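3.2 Teaching the door task

1. Stand the microwave within reach of the Tiro arm and open the door fully.
2. In the Vutham panel, choose Teach, then Door.
3. Mark both latch hooks on the door and both slots on the cavity frame.
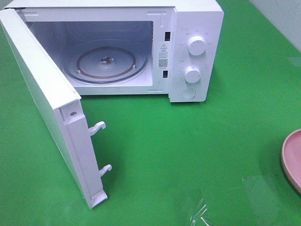

Door open, hooks and turntable in view.

4. Guide the arm through the closing path 3 times – slowly – and press Save.

Caution: keep hands clear of the hinge side during playback.

Note: re-teach the path after 3,000 cycles.

Related
Fitting the fingers
Turning dials

Vutham support: contact Zoriana Pylypenko
© Vutham | Back to top
This site uses cookies. Accept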